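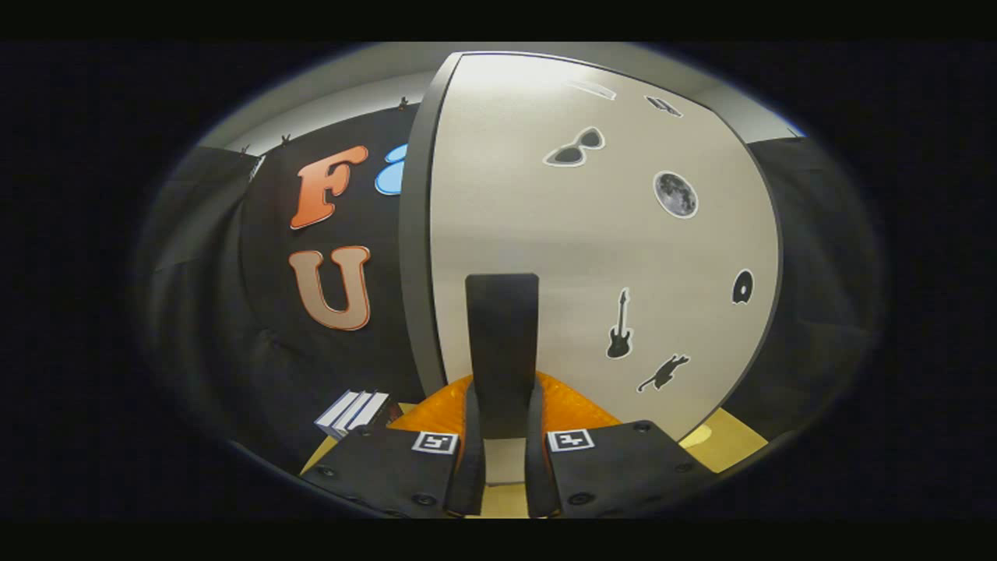 16 Apr 2022 - Cupboard day, again

Well, I finally have a number I'm willing to write down! 1218 demonstrations in the cupboard set as of teatime, and my right wrist knows about every single one of them. I've got a bag of peas on it while I type this with the left, so forgive the spelling.

For anyone who's wandered in from the sewing posts: the day job at Gruvstead is teaching a robot arm to open doors and fetch things off shelves, and the way we do it is by doing the job ourselves over and over, holding a gripper with a camera on it. The arm learns from what the camera saw and how the fingers moved. I spend my days being a very slow, very careful hand.

The thing I've been itching to write about is the stickers. Back in February we trained on a plain cupboard and the policy (which we call Mevby, don't ask) was lovely with the door as long as it was that door. Put anything new on the front and it dithered. It would creep up, stop, creep a bit more and then close on thin air a good hand's width from the edge. I took it rather personally.

So this round we went the other way and cluttered everything up. Sunglasses, a moon, a guitar, a leaping cat, all over the white door, and more bits and bobs on the inside of it. The big F and U on the black curtain stayed where they were. My theory was that if the fingers have seen enough nonsense they'll stop caring about it and look for the edge of the door. I said so in a meeting, quite loudly, and then had to go and collect the data to back it up.

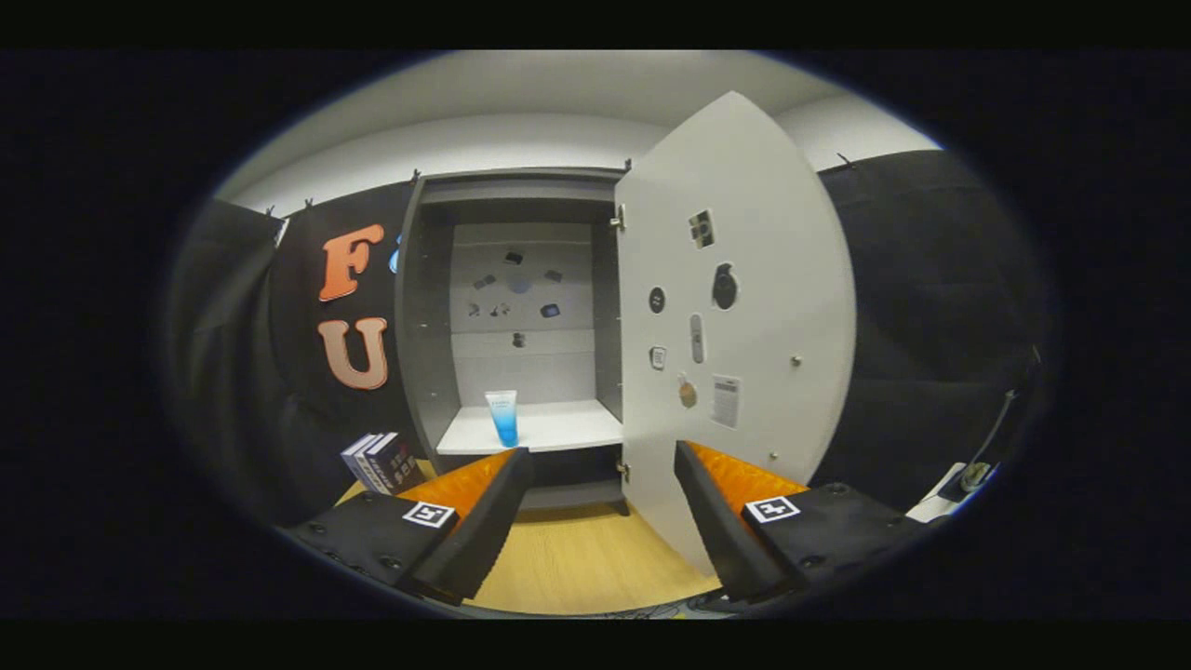

Fetching off the shelf is the part I like best, because you get to settle into a rhythm. Fingers open, in slowly, don't clip the side wall, close, back out the way you came. I've learnt to breathe out on the close - it keeps the wobble down. If I rush the last bit the tracking gets muddy and I end up binning the take, and I binned far too many before lunch.

Anyway, the result. We trained 2 versions overnight, one on the plain takes and one with the stickery ones mixed in, and ran both on a cupboard neither had met. The plain one managed the door and then got itself lost on the way to the shelf. The mixed one went straight for the edge, on all three goes! I did a small dance. Three goes is nothing, I know, and I'd be cross with anybody who tried to put it in a paper, but it's the first time it has looked like it knew what a door was.

Still to sort: it lets go too early on tubes, and Vurent want the whole set relabelled before they'll take a copy. Peas have gone soft. Bed.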